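20/08/2018

I promised a post about the laundry cell, and I keep putting it off because it always seems to be one tweak away from finished. Well, it isn't finished, but I have a cup of coffee and a free evening, so let's go!

The cell is the one we call Pleria, and the job is plain old clothes washing: basket on the floor, clothes into the drum, clothes out again. Most of my week went on the grippers. They had drifted a little (they do, after more than 300 cycles) and the fingers were closing crooked, so I took them down, cleaned the slides, and ran the Movar homing routine from scratch.

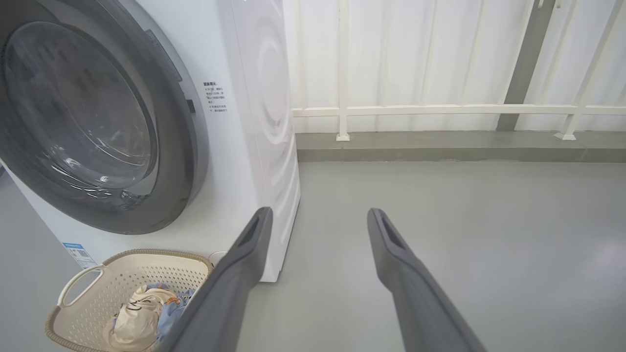
After homing I always go through the wrist camera settings too, even when I'm sure they're fine. I was sure last December, and I lost two whole days to a camera bracket I had bumped with my elbow. So now I check the bracket, snug up the screws, and only then load the saved positions for the basket and the door. The door is the fussy one. It swings low on our machine, and the arms have to stay out of its way while still reaching the basket under it.

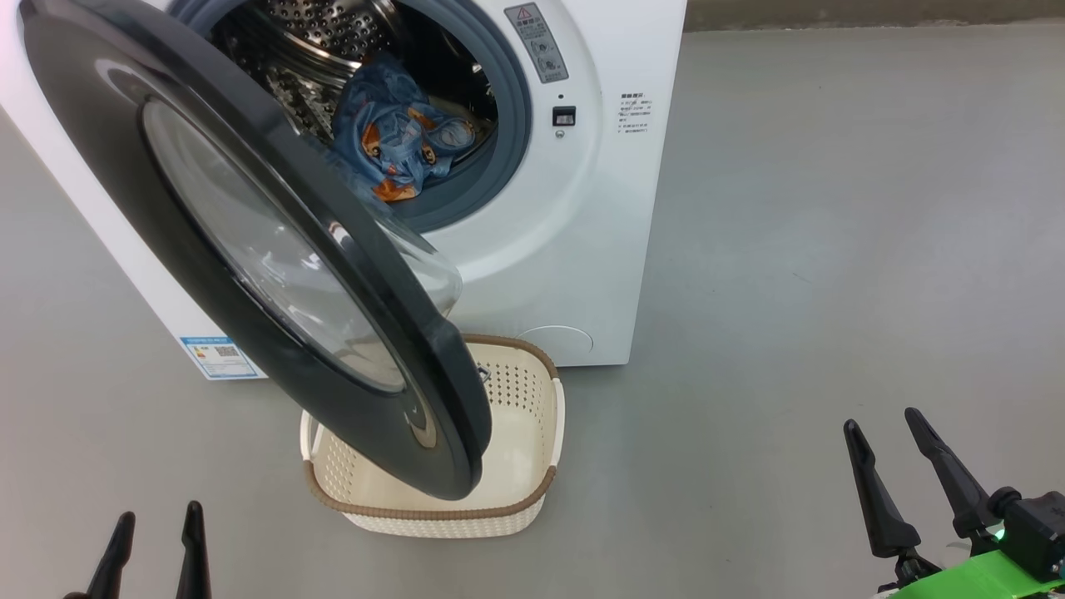

Door open, laundry in the drum, basket waiting underneath.

I still want to reroute the cable on the right arm, which rubs a bit when the elbow folds, and I have a new set of finger pads from Sima sitting in a drawer. They feel softer than the old ones, so I'll try them on socks first and let you know how it goes.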